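Valentini Hang-On Wire Basket, white, long size
Reviewed January 21, 2023

I don't trust any storage product that claims to need no drilling. I have owned a lot of hooks and suction cups, and most of them ended up on the floor behind the washing machine. So when Ustgate put the Valentini baskets on sale I bought one, kept the receipt, and hung it in the worst spot I have, over the counter in the utility room where everyone dumps everything.

The box says it was tested through 1000 loadings. Loaded with what, it doesn't say. Cotton balls, for all I know. It also says "fits most rails," and that word "most" is doing a lot of work. My rail was fine. The towel bar in the bathroom was too thick and the clips popped off twice before I gave up.

Putting it up takes a minute if your rail is the right size. The clips are stiff, and I scraped a knuckle on the left one. Once they're on they stay on. I filled the basket with dishwasher tablets, two sponges and a spray bottle and left it alone from September until now. It has not dropped. It does lean forward a little when the heavy stuff is all at one end, and the clips have left a dull mark on the rail that won't rub off.

The coating is where I expected trouble and I found some. There is a chip on the bottom corner, and I can see gray metal under it. I don't know when it happened. The cheaper Fududus basket I had before it rusted at a chip just like that one, so I'm watching it.

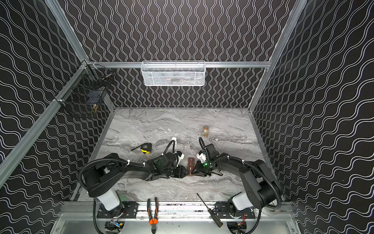

Color matters more than I thought it would. I nearly bought black to hide the dirt, and black does look smarter in a catalog. But look at the two kinds side by side against a dark patterned wall. The white one on the back rail stands out right away, while the black grid one on the left wall half disappears into the panels. If you are forever hunting for the thing you put away, get white. Neither color helps much with seeing what's inside: the brownish thing at the bottom of the white basket is only a faint shape through the side. Mine is the same, and I have bought sponges I already owned.

Cleaning is a nuisance. Dust and lint settle where the wires meet and a cloth just pushes it around. An old toothbrush works. The Feta version has a lift-out tray, but it costs more and the tray slides.

Would I buy it again? One, yes, at the sale price. I wouldn't do a whole wall of them, and I wouldn't hang anything breakable in it until Valentini prints a real weight limit on the box. Measure your rail before you order. Ustgate charged me return postage on the second one.

Three stars out of five.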